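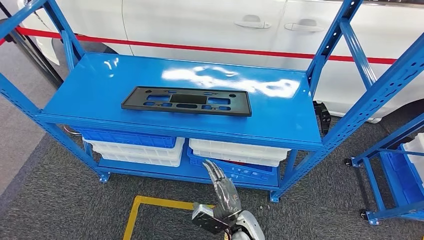 Stillden Garage Notes
@stilldengarage · 11 April 2026

Okay, a thread about shelving, which I know is not what most of you came here for, but three of you asked what I ended up doing with all the trim and plastic bits and I promised I'd write it up properly. Get a coffee, I'm going to ramble.

So the blue steel unit is staying. It's slotted angle, the kind with punched holes all the way up the posts, and it came secondhand from a warehouse clear-out over in Wendau. I paid 40 dollars for it and felt like I'd gotten away with something the whole drive home.

I'd been looking at those nice-looking units with the click-together shelves, and they're fine, I've had them, I'm sure I'll have them again. But with slotted angle you can move a shelf whenever you change your mind, and I change my mind a LOT. All you need is a wrench and a free evening (and maybe a podcast).

Spacing first. I left a big gap between the low shelf and the one above it. My old setup had everything squeezed close together and I could never get a full crate out without scraping my knuckles on the shelf above, and after a winter of that I was ready to be generous with the space.

The upper deck is my "deal with me" shelf. One part at a time, lying flat, with room on every side of it. Right now it's a long black plastic piece that I'm fairly sure is a license plate bracket – it has all the slots and little holes you'd expect – and it stays there until I've decided where it belongs.

I love this rule more than I can tell you. Before, a part like that would go on top of another part, and then a rag would go on top of both, and by July I'd have bought a second one. Yes, this happened. Yes, more than once. The clips alone, my goodness.

Also, black plastic on a shiny blue shelf is so easy to see! I had a dark gray wooden bench before this and I spent half my life patting it with my hand looking for things that were right in front of me. If you have a choice of shelf color, go for something bright. It sounds fussy and it has saved me so much grumbling.

The one thing I'd change is the gloss. The overhead light bounces right off the sheet metal and there's always a bright patch toward the right side. I've been thinking about a thin rubber mat, but then I'd lose the blue, so for now I just slide the part over to the left a bit and carry on.

Down low is where the containers live. White plastic trays in stacks, left and right, with blue crates to go with them. I like the trays for flat things and the crates for anything lumpy or awkward. I didn't plan for the crates to match the shelf but I'm going to accept compliments on it anyway.

A word about the trays. Mine have a slightly flared rim, so there's something to get your fingers under when they're stacked. I bought the first few as a trial, and liked them enough to go back for more of the same. Please, please buy the same kind. A mixed stack of almost-the-same trays will lean and slither and make you say things in front of the neighbors.

Yes, I know one of the blue crates is sitting crooked. I set them down in a hurry and then I leave them like that, and I've made my peace with it. The slotted sides are good because I can peek in without pulling the whole crate out, so if one ends up tipped over a little I can still see what's what.

Several people asked about the carpet. It's dark gray, it was in the room when I took the space on, and I've grown fond of it. It's kind to the knees when you're down at the bottom shelf, and a dropped piece of trim doesn't crack. The downside is that a dropped screw is gone until you step on it in socks.

If you're putting steel posts on carpet, get the square foot plates. Don't stand the bare ends of the angle on it. I did that with an earlier unit and the posts cut right in, each one by a different amount, and the whole thing ended up with a tilt I pretended not to notice for months.

And put the diagonal braces on! I know they're a pain to line up and it feels like the unit is done without them. Then you lean on it to reach something and it sways, with a car parked right behind it, and you learn a new kind of fear. Six extra bolts, a bit of muttering, done.

About the car. It's the white one, and yes, it's parked close. I'd like more room between it and the shelves but the space is what it is. My compromise is that anything heavy goes low. The stuff up top is light plastic and I can lift it off with one hand.

For labels I've tried a few things. Tape curls up. Marker on white plastic looks great until you want to change it. At the moment I keep a list in a notebook, tray by tray, and it's working better than it has any right to. If anyone has a label that peels off plastic cleanly, I am all ears.

Somebody also asked how long it took. The build was one evening. The sorting was, um, around 38 days if you count all the ones where I opened a tray, found something interesting and wandered off to look it up. I enjoyed those days very much, so I'm not sure they should count against me.

Next up is the box of door trim I've been stepping around since I moved in. It's going to need more trays. I'm driving back over to Wendau to see if they have any of the same ones left, and if they do I'll post the size here for those of you who asked.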